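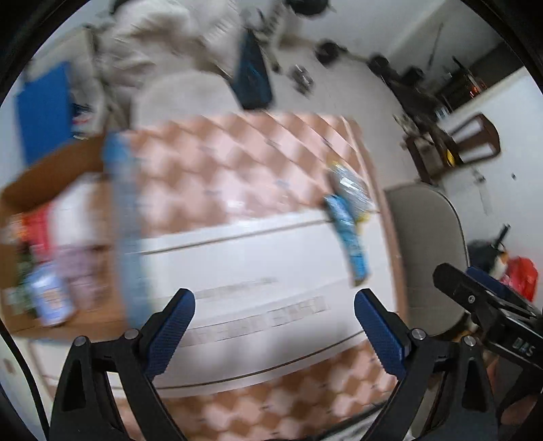

Chapter 5
When the Machine Learns the Packing Table

Learning goals

After reading this chapter you should be able to describe how a manual packing job is broken into tasks, tell the difference between a task that is automated and a job that is automated, and list the changes in pay, pace and skill that workers report when part of their work is recorded or handed over.

5.1 A job made of small tasks

Packing a box looks like one action to a person who does it every day. An engineer sees it as a string of separate ones: find the item, choose where to grip it, lift it, turn it, find a space, let go, check that the item next to it did not tip over. Most of these steps take less than a second. Workers seldom put them into words, and when a new hire asks how to do the job, the usual answer is to stand next to an experienced packer and watch.

For many years this was why packing stayed manual while welding and palletizing moved to machines. A welding robot meets the same part in the same position on every cycle. A packer meets soft bags, stiff cartons and slippery wrappers, often in the same order.

Drustlow, a contract packing firm with one warehouse in Bevcombe, is the main case in this chapter. It fills mixed boxes of household goods for small online shops. In its first year of automation the firm bought no robot arms at all. It bought hand-held grippers, and paid packers to do their ordinary work with them in their hands. The records of that work were used to train the software that would later guide an arm.

5.2 Working through a tool

A hand-held gripper has two fingers that open and close as the worker's hand does. It gives the worker much less to feel with than a bare hand. A packer who would normally slide three fingers under a soft pack has to pinch it from two sides instead, and must decide where to pinch before touching it. Long, thin packets and limp plastic bags call for different choices, and both may be waiting in the same carton.

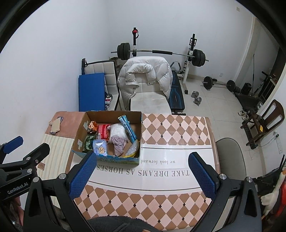

It's slower than using your hands and it gets your wrist before it gets your back, Ung wrote in the shift log, and I don't think the rate sheet should be the same for both.

The remark raises the first question management had to settle. Drustlow's packers were paid a base wage plus a bonus for boxes finished. On recording shifts the number of finished boxes fell, and so did the bonus. In November the firm switched recording shifts to a flat hourly rate, and limited each worker to 6 recording hours a week. By then the group had logged 1,712 boxes toward a target of 4,000.

5.3 What changed on the floor

Three changes are worth separating, as they came from different causes.

Pace. On recording shifts supervisors asked for steady, complete movements. Workers who had been praised for speed were now asked to repeat a placement if the item slipped. Some liked this. Others said it made the day feel longer.

Skill. Knowledge that had been passed along by watching was now being stored. Older packers were asked to record the awkward boxes first, and their standing in the group rose for a time. Several asked what would happen to that standing once the recordings were finished. The firm had no written answer that year.

Privacy. The grippers carry cameras, and a camera pointed at the work also takes in whatever lies behind it. Drustlow's first consent form covered hands and products only. The second version, written with the help of a consultancy called Plasbridge, also covered rooms, clothing and personal belongings, and gave workers 5 working days to ask that a recording be deleted.

5.4 Task or job?

When the first arm was installed it took over a single step, moving stiff cartons from a tray to the box. Soft goods stayed with people. The packers' job was still called packing on the payroll, but more of the day went to sorting items into trays, clearing jams and finishing boxes the arm had left half full. A count of jobs lost or kept would show no change at all in this period. A list of tasks would show a great deal.

Key terms

Task: one step of work with a clear start and end.
Demonstration: a recorded example of a person doing a task, used to train a machine.
Piece bonus: pay added for each unit finished.
Residual work: the tasks left to people after part of a job is automated.

The next section follows the residual work through one full shift, beginning at the sorting trays.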